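Subject: Re: [floor-talk] Hustix sorting pilot, what we know so far
To: floor-talk

Earlier message, sent in September:

> Mirkton wants the household sorting pilot running on all shifts. Hustix says the line will handle 904 items an hour and that "the team moves up to higher value work." Please send questions to the list.

My question is what the higher value work is. At the Minov site it meant 135 people standing next to the machine, fixing its mistakes, on the old pay grade. I'd like that answered in writing before we sign off on anything.

The work at hand right now is the grippers, at kitchen level, with ordinary household trash.

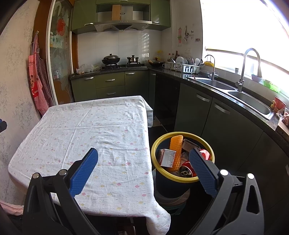 Erdős wrote back off-list that I'm being unfair, that picking through bins wrecks people's wrists and backs, and that if a machine takes even half of it we should say thank you and bargain over the rest.

Fine, I'll bargain over the rest. But the rest is the part I worry about. Cans and snack wrappers are the easy load. The sheet promises 93 percent correct picks, and somebody has to catch what it misses – at line speed, all shift, with a rate to hit. That is a harder job than the one we have now. 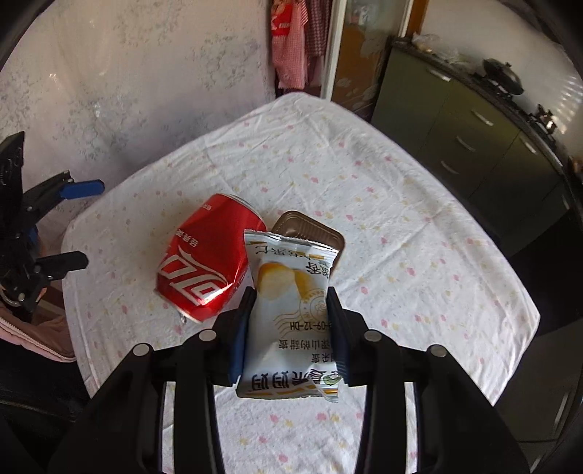
Gripper holding a snack packet, Coke can and tin on the table

The budget lists 3,930 training hours. I can't find who gets them or if they're paid. Can someone post the full annex?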